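Open day at Somboon, anyone else go?
Posted in May by gearhound58

So I finally made it to the Somboon open day, the one where they let regular people walk through and try the hand-held grippers. I figured I'd write it up before I forget everything, and also I want to know if other people had the same experience with the wait (mine was long!).

You sign in, get a badge, and go up to a regular office. I was expecting a factory floor, I don't know why. Big white table, ordinary junk on it, and you take a gripper and have at it. The guy running our table said they've logged 462 sessions on that setup since winter, and every one gets used for training the arm policy later on. 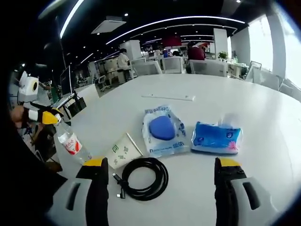
My first couple of grabs were awful. You think you know how far away things are and then you close the jaws on air. The trick, at least for me, was to slow way down and come in lower than feels right. Once I had that I was having a great time and they pretty much had to take it away from me. There's a short talk after, with slides from Filtton, who I guess do the software side. I zoned out for some of it, sorry.

Anyway, worth the drive. Bring a snack.

mapleknot
I went in the morning and the wait was nothing, maybe you hit the lunch crowd. Agree about coming in low. Cables were the worst for me, I'd get one loop and the rest would slide off.

torque_and_toast
Gonna be the grump. I did the Pladovholm demo last year and they had an arm running by itself the whole time you were there. Paying for parking so I can pick up a paper cup by hand is kind of a letdown. Where's the robot?

gearhound58
The hand-held part IS the point though, the arm learns off what you do. They did show a clip of it running in the talk. I'd have liked to see it live too, I'll give you that.

torque_and_toast
A clip is a clip. Anybody can cut a clip.

mapleknot
Pladovholm's arm did the same three moves for an hour, I was there. I'd take my own hands on something over that any day.

quietservo
Does anyone know if the grippers are the Sanico ones? Our makerspace has been looking at a pair and somebody quoted us 2,000 for the set, before shipping.

gearhound58
Didn't ask, sorry. They were light enough that my wrist was fine after twenty minutes, if that helps.

quietservo
It does, thanks. Ours would mostly be used by teenagers so light is good.

mapleknot
They said there's another one in the fall and you have to sign up by email. I'm number 102 on the list, so get moving.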